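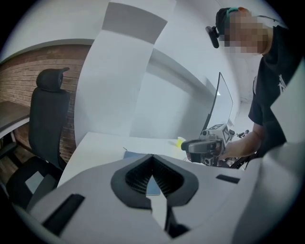 Small yellow cup on the desk.

Killine: The Complete Cut
2-disc Blu-ray set
Item no. RM-978
Availability: In stock, ships from Pitelbridge

Killine is a crime drama written and directed by Raghda Qudah. It follows a ferry inspector who is sent to close down a route and ends up staying through the winter to look into a missing cash box. The film played a short theater run and then went out on a bare digital release with one audio track and no extras. This set from Rindmont is the first time it has been sold on disc, and the first time the longer version has been available outside of festival screenings.

The longer version puts back the harbor office subplot and most of the scenes with the inspector's brother, played by Ekkachai Suwannarat. The ending is the same in both cuts. The theatrical version is included on disc one and can be picked from the main menu.

The picture was regraded for this release under Qudah's supervision. It is a little darker than the digital version, mostly in the night crossings, and the blue cast on the interiors is gone. Some viewers may want to turn off any dynamic contrast setting on their TV before watching.
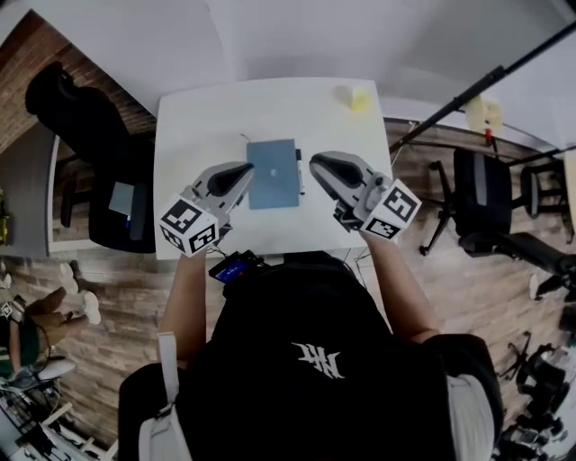
White table with the laptop closed.

What's on the discs

Disc one
Killine, complete cut
Killine, theatrical cut
Commentary on the complete cut with Raghda Qudah and editor Lindsay Te Moana
Isolated music track (theatrical cut only)

Disc two
Winter Timetable, a documentary on the making of the film
7 deleted and alternate scenes
Interview with Ekkachai Suwannarat
Interview with composer Iolo Prothero
Khasawneh, Qudah's student short, with optional introduction
Theatrical trailer and teaser

Total running time, both discs: 304 minutes

Technical details
Format: Blu-ray, region free
Picture: 1080p, original aspect ratio
Audio: English 5.1 and English stereo
Subtitles: English SDH, French, Spanish. Subtitles cover both cuts of the film and the documentary. The commentary is not subtitled.
Case: clear case with reversible sleeve
Booklet: essay by Kathleen Hayes, plus storyboards from the harbor sequence

Please note
The booklet is packed with the first pressing only. Later copies will have the same discs and sleeve. The Khasawneh short was shot on standard definition tape and has been left that way - it has not been upscaled or cleaned up, and there is some dropout in the first minute.

An early batch of sleeves lists the Prothero interview under disc one. It is on disc two. The discs themselves are labeled correctly and there is no need to return them.

Shipping and returns
Orders placed before noon go out the same day when the item is in stock. Orders that include a preorder title are held and sent together, so place a separate order if you want Killine sooner. Unopened sets can be sent back for a refund. Opened sets can be exchanged for another copy if a disc is faulty. Include your order number and say which disc is affected.

The soundtrack album is due in September and will be listed as a separate item.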